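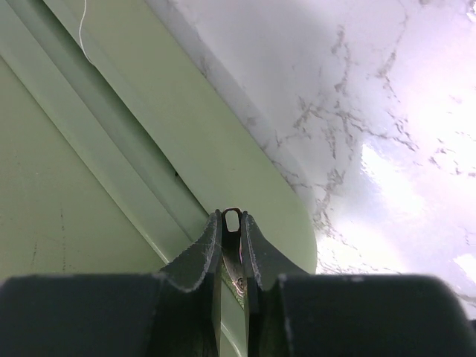 Kasdale, September

Hard-shell suitcase

A hard-shell suitcase is a piece of travel luggage with a rigid or semi-rigid outer case, usually made in two halves that open like a clam. It differs from soft-sided luggage, which has a fabric body stretched over a frame, and from the older trunk, which was built as a box with a separate lid. Most are now fitted with wheels and a telescoping handle.

Shell

The two halves are commonly moulded from a sheet of plastic such as polycarbonate, ABS or polypropylene. Aluminium is also used, mainly at the dearer end of the market. Plastic shells flex under load and return to shape, while aluminium ones dent and keep the dent.

Many shells are given long channels and ridges. These stiffen a large flat panel without adding much weight, in the same way as the corrugations in roofing iron. Corners are rounded, as a square corner takes the full force of a drop on a small area and tends to crack. Scuffing is normal on any case that has been used and has no effect on its strength. Gloss finishes show marks sooner than textured ones, and pale colours show dark rubber marks from baggage belts.

The Løken pattern, made at Nosano, had 11 ribs on each face. Its successor, the Nedero, went back to a plainer, rounder shell and was sold in grey, navy and a pale green.

Closure

The halves meet at a seam around the middle of the case. On most models this is closed by a zip, on others by latches set into a metal frame. Zipped cases are lighter and can often be expanded. Framed cases keep out rain better, but are less forgiving when overfilled.

Small metal fittings wear out before the shell does. Zip pullers, rings and loops can be replaced with a pair of fine pliers, provided the slider itself is sound. A split ring makes a workable puller until a proper one is found.

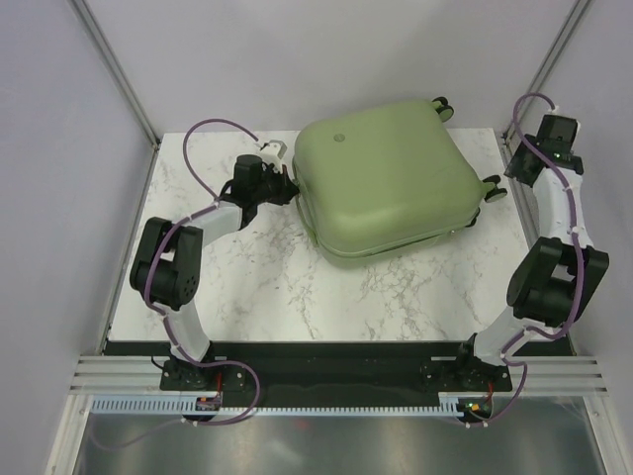 Vol. 4, p. 58

Wheels

Early wheeled cases had two fixed wheels and were pulled at a tilt. The four-wheel or spinner type carries a swivelling wheel at each corner of the base and can be pushed upright in any direction. The wheels stick out past the shell and count towards the outside measurement used by airlines, a point often missed by buyers who go by the stated size of the body alone.

Spinner cases roll away on sloping floors – trains and ferries are the usual trouble – and are best laid flat or wedged. Hair and thread collect around the axles and should be cut out with small scissors.

Packing

A clamshell case needs twice its closed footprint when open, so it is packed on a bed, floor or large table. Heavy items such as shoes go at the wheel end, where they sit lowest when the case is stood up. One half normally has crossed straps and the other a zipped divider. The divided half is filled first if it is the one to be folded over.

Care and storage

Plastic shells are wiped with a damp cloth and a little dish soap. Solvents and abrasive creams should be kept off polycarbonate. Cases are stored closed, away from direct sun, and can be nested by size to save room. The Kasdale lending store holds 50 cases in this manner, each with its lining aired before it is put away.

See also: Cabin bag; Garment bag; Luggage strap; Trunk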